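Perguntas frequentes sobre o Programa Casa Partilhada
Associação Tesimance – Apoio à Habitação
Texto em vigor desde agosto de 2019

A quem se destina o programa?
O programa destina-se a agregados familiares residentes nos concelhos abrangidos pela Associação que vivam em habitação degradada, sobrelotada ou com renda incomportável face ao rendimento. A candidatura pode ser apresentada por uma pessoa só, por um casal ou por uma família com menores ou dependentes a cargo.

A casa é oferecida?
Não. A família selecionada adquire a habitação a preço de custo, mediante um empréstimo sem juros concedido pela Associação. A prestação mensal é fixada em função do rendimento do agregado e revista todos os anos, em fevereiro.

O que são as horas de participação?
Cada agregado compromete-se a prestar 756 horas de trabalho na construção ou reabilitação da sua casa e das casas de outras famílias. Pelo menos 100 destas horas devem estar cumpridas antes da assinatura do contrato-promessa. Os familiares e amigos podem contribuir até metade do total.

Quem não pode trabalhar em obra fica excluído?
As pessoas com doença, deficiência ou idade avançada podem cumprir as horas noutras tarefas, designadamente atendimento telefónico, arquivo, preparação de refeições para as equipas ou apoio na loja solidária da Rua Esteves. O pedido é feito por escrito e acompanhado de declaração médica, quando aplicável. 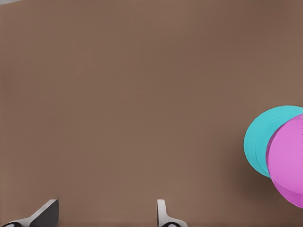 Discos redondos sobre uma superfície castanha.

Que documentos são necessários?
Documento de identificação de todos os membros do agregado, última declaração de rendimentos, comprovativo de morada e contrato de arrendamento, se existir. Os trabalhadores independentes devem juntar os recibos dos últimos seis meses.

Quanto tempo demora a decisão?
A Associação responde no prazo de 45 dias a contar da receção do processo completo. Durante este período é realizada uma visita domiciliária, sempre com marcação prévia. A falta injustificada à visita determina o arquivamento da candidatura.
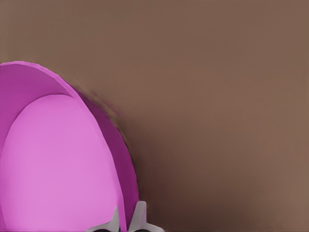
O que acontece se a situação da família mudar?
Qualquer alteração relevante, como desemprego, doença, separação ou nascimento, deve ser comunicada por escrito. A prestação pode ser reduzida ou suspensa por um período máximo de seis meses, renovável uma única vez.

É possível vender a casa?
Nos primeiros dez anos, a Associação tem direito de preferência na compra. O arrendamento a terceiros não é permitido enquanto o empréstimo não estiver liquidado.

A quem devo dirigir-me?
As candidaturas são acompanhadas por Milagros Herrero, do Gabinete de Apoio às Famílias. As questões relativas à obra e à marcação de horas devem ser dirigidas a Cyprian Ostrowski, coordenador do estaleiro de Barus. O atendimento presencial decorre às terças e quintas-feiras, das 9h30 às 12h30.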